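Notebook, grasp planner, June

Started at 8 with coffee and the failure log, which is never a nice way to start. Gifty left the replay running overnight on all 1257 stored frames from the cloth set and the new edge detector did well on plain stuff (tea towels, the grey sheet) and badly on anything with a busy print. I'd half expected it, but I didn't think the gap would be that wide. On the printed cloths it was picking "edges" in the middle of the fabric all over the place.

So I spent the morning on the lemon cloth, our worst offender by a mile. Pale aqua, citrus slices, bits of handwriting-style script, white binding round the edge. You'd think the binding would make it easy! Long, bright, nicely continuous, and it's a real edge. But the rind on the lemon slices is a pale curved band too, and the detector in Lerkevbridge only sees brightness and width, so a slice and a bit of binding score almost the same. Sena said ages ago that we'd need depth in there as well. She was right and I owe her a bun.

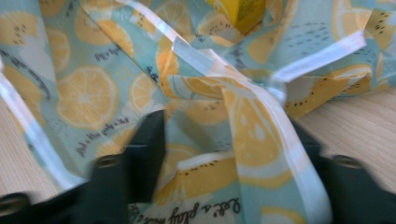
1. What the wrist view gives us

Once the fingers are down in the folds the cloth fills most of the view and there's hardly any table left to segment against, just a bit of light wood on either side. The table mask code assumes it can find a decent patch of wood in each corner. It can't, so it falls back to the last good mask, and by then the last good mask is from much higher up. I've put in a check so it throws the old mask away after 23 frames and says so in the log. Ebenezer wants it shorter than that. We can argue about it over lunch.

Also there's motion blur on the fingers themselves at this point. The finger tracker copes, but its box wobbles, and the wobble goes straight into the grasp centre. Needs smoothing, or we just trust the joint encoders when we're this close in and stop asking the camera where the fingers are. I prefer the second one.

2. Binding score

Rewrote the scoring so that a candidate edge has to run on for a while without curling back on itself. Slices curl back, binding mostly doesn't, except where it goes round a fold, and then I let it bend once. Bit of a bodge! Replayed the lemon frames and the false picks on the slices dropped a lot. The script lines are still a nuisance when they land on a crease.

Fadwa asked whether the yellow thing poking out of the folds at the top is labelled as cloth. In my labels it was, yes, so that's my mistake and I've fixed it (now "other object"). Worth going back through the rest of that batch, I was labelling fast that afternoon.

3. Planner timeouts

Separate problem. With the new scores the planner gets more long candidates and takes up to 90 ms to rank them, and the control loop doesn't like waiting. Moved the ranking into its own thread and let the controller carry on with the previous target until a new one turns up. Benedicta read it over and found a place where the target could be swapped halfway through being read. Lock added, test added, thank you Benedicta.

Still to do

Depth term in the edge score (ask Sena for her old branch)
Encoder-only finger position when close in
Go back over my labels
Tell Gifty the replay script eats the disk if you leave debug drawings on, there are 2 folders of them already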